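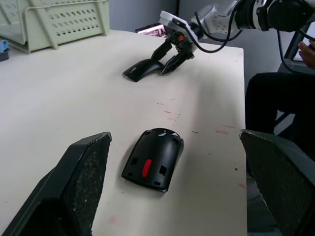

Getting a robot to pick up a computer mouse is old news. Getting it to take the thing apart, sort the bits and know which ones are worth keeping - that's the job Dolores Obi has set herself at Tanen, and the going is slow.

Her method is called Ledix. A person steers the arms through a task, the cameras record it, and a model learns to copy. So far so ordinary. The difference is in what gets thrown out. Ledix scores every moment of a demonstration and keeps only the stretches where the person was making a choice. Long boring reaches across the table? Binned.

From 1626 recorded demonstrations the team has kept 271. Training now takes 3 hours on one machine.
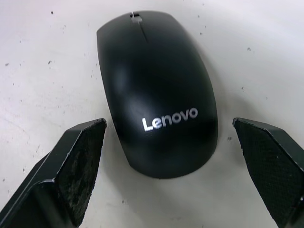 Why a mouse

Cheap, plentiful, awkward. The shell is curved and dark, so there are few corners for a camera to lock on to, and a grip too far back tends to spin it. "You learn humility from a mouse," says Obi. She wanted something with a front and a back that a model could get wrong.

And it did get it wrong. Early versions went for the right spot and closed too soon. Others hovered for ages, then gave up. The fix was dull - more examples of the last few centimetres, fewer of everthing else. 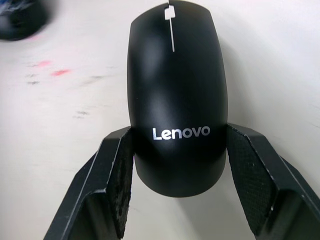
The grip, with the pads on either side of the shell near the lettering.

Pads matter more than anyone on the team expected. Worn ones change the feel of a grasp, and a model trained on fresh pads can struggle a month later. Obi's answer was to stop swapping them between sessions. Let the model see wear. Wijaya, the partner lab, disagrees and wants a clean set every time. That arguement is still running.
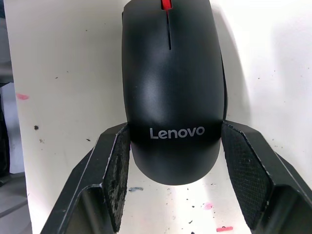 What next

Opening the shell, reliably, with no one steering. Best run so far is 5 in a row. A trial at the Cavatitz recycling plant is pencilled in for December, screws and all. Obi won't give odds on it.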